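**In stock: black, bottle green, tobacco. Navy returns in October.**

# Rudari Wuris long umbrella

An umbrella is the only part of an outfit most people buy in a doorway, soaked, from a man who has put his prices up since lunch. It then goes to work alongside a decent coat and good shoes and lets both of them down. The Wuris is for anyone who has reached the age of minding.

It is a full-length walking umbrella with a one-piece ash shaft, a curved handle and a canopy of tightly woven polyester. We tried silk. Silk looks marvellous until it meets weather.

## The handle

Steamed and bent from the same piece of ash as the shaft, so there is no join to work loose and no metal collar pretending to be decoration. Each one comes out with a slightly different curve. If you order two and hold them side by side you will notice, and we would ask you not to.

The finish is oil and wax. It starts pale and darkens where you hold it, at a speed that depends on your hands and how often you leave the house. A lacquered version was offered for one season under the name Pangaribuan. It was very shiny and slid off every chair back in the building. We still have a few ferrules from it if you own one and need a spare.

## The canopy

Six panels, cut and sewn by hand, with the seams taped on the inside. Fewer panels than usual gives the open canopy a rather flat, old-fashioned look, a bit like a well-bred mushroom. Some people want a deep dome that comes down to the ears, and they should look at the Kudska further down this page.

The canopy fastens with a plain band and a horn-effect button. It's resin. There is a press stud behind the button that does the work while the button takes the credit.

## Opening and closing

Manual, both ways. You push the runner up until the top spring clicks, and you pull it down when you get inside. There's no button on the handle, which means it won't go off in a lift. The springs are stiff for the first few weeks and then settle. Keep your thumb clear of the lower one until you are better acquainted.

## Specification

| | |
|---|---|
| Length, closed | 80 cm |
| Weight | 634 g |
| Panels | 6 |
| Shaft and handle | Ash, one piece |
| Frame | Black steel, fluted ribs |
| Ferrule | Brass, replaceable |
| Made per year | 900, all colours together |

The weight is worth a word. It's heavier than a folding umbrella and you will know you are carrying it. Several customers have told us this as though we might not have been informed.

## Wuris or Kudska?

The Kudska is shorter, lighter and has the deeper canopy. It suits narrow pavements and people who walk quickly through crowds. The handle is straight, so it doesn't hook over an arm, and it falls over when leaned against anything. It's also the one we see left on trains less often, possibly because it spends so much time on the floor being picked up.

The Wuris is the better choice for two people under one umbrella, provided they like each other. It is too long for most suitcases. It is also not a walking stick — the shaft will take a casual lean at a bus stop and no more, and a snapped one isn't covered by the guarantee.

## Care

Dry it open, away from radiators. Once it's dry, roll it by hand in the direction of the band and fasten it. Rolling it damp leaves creases which never quite come out, and a smell.

Wipe the handle with a soft cloth. A little furniture wax once a year is plenty. Brass ferrules wear down on pavements and can be swapped at home with a small screwdriver; the screw is short and rolls a surprising distance, so do it over a towel.

## Repairs and returns

Ribs, springs, bands and ferrules are repaired free for the first two years and at cost after that. Post it in a long tube. Please don't post it in a bin bag with a label tied on, although we accept that this has worked twice.

Unused umbrellas can be returned within 30 days. We do check for rain. 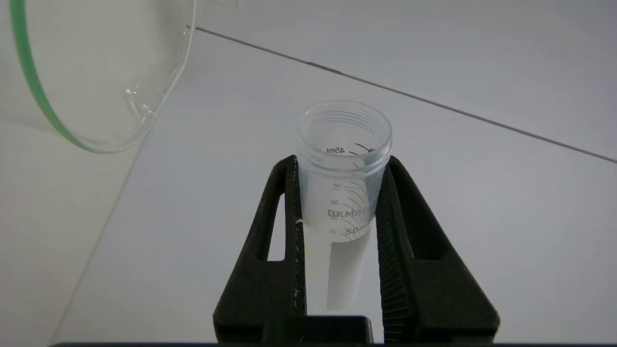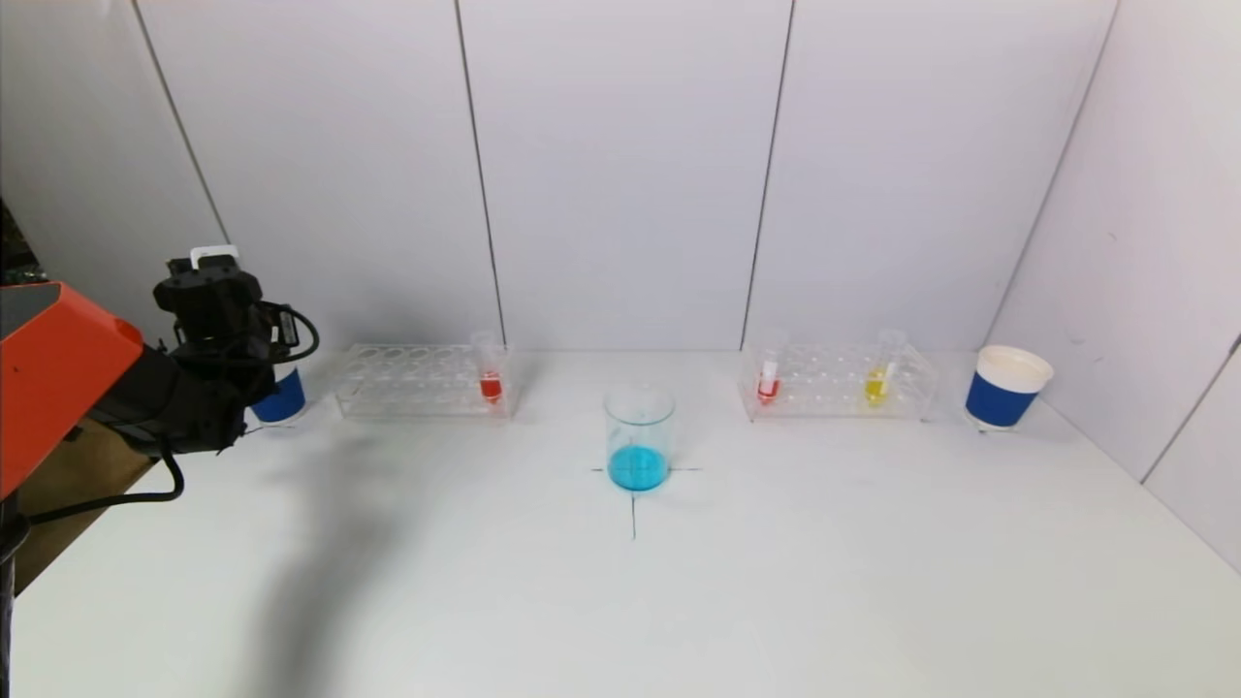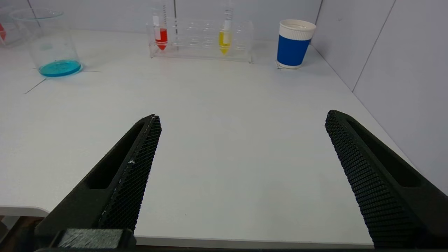
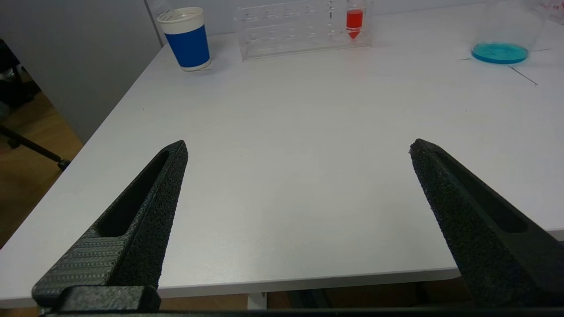
*Black gripper, four views. First picture: conical tube and glass beaker.*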